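Padmavathi Hegde was already halfway through a bag of pretzels when I got to the Findell office, and she waved me over to her screen before I'd even sat down. She writes the grasp planner for Burneo, the control software her team has been rebuilding since March, and wow, does she like talking about handles!

"Everybody asks me about speed," she said. "I want to talk about mugs." A mug gives the planner lots of choices (rim, body, handle), and the old version would pick one and stick with it, even when the wrist camera had a much better view a moment later. 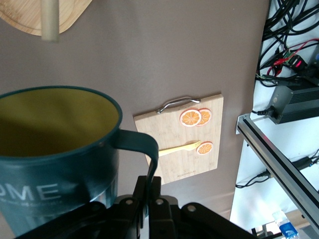
So now the planner keeps its options open. It scores 741 candidate grasps, throws out the ones where a finger would hit something, and scores what's left again as the arm moves in. "The last few inches are where you learn the most," she told me, "and we used to ignore all of it."

I asked what went wrong along the way. She laughed and pointed at Narendra Upadhyay, who looks after the logs. "He has 4000 of them," she said. "Ask him about 1729."

Run 1729 is the one where two grasps had nearly the same score and the arm kept switching between them. "It just dithered," Narendra said. "I watched it over my whole lunch." The fix was a small penalty for changing your mind, six lines of code, and they're still arguing over how big it should be.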